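How to pack a carry-on the night before

I love this part of a trip! Put everything on one clear surface before any of it goes in the bag.
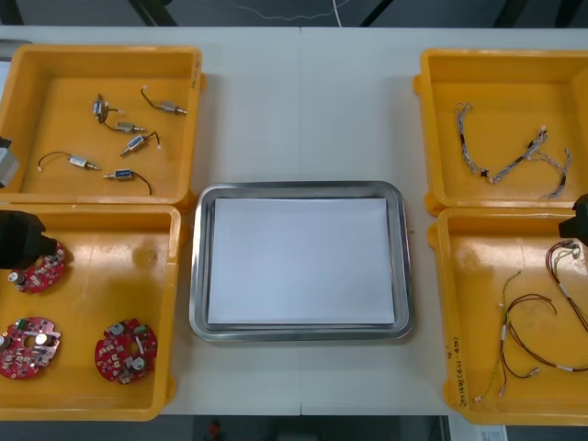 Danica Ristić says she weighs the bag empty first, and I'm copying her.

Next, shoes at the wheel end, then rolled shirts.
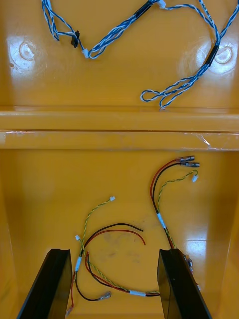 Chargers come after clothes. Tie each one — left loose like the blue-and-white wires in that yellow bin, they'll snag on everything.

Liquids go on top, in one clear bag, and
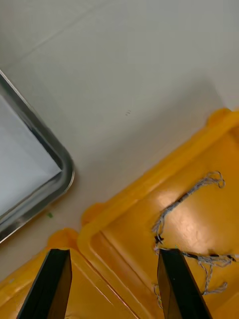

your medicine sits right beside them, still in its box.
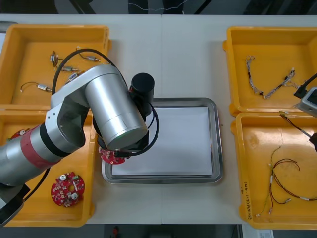 Print your boarding pass too. I keep mine as flat as the paper in that steel tray, in the outside pocket, and it scans first time!

Related
Skundora by night bus
Gotamia in October
28 snacks that travel well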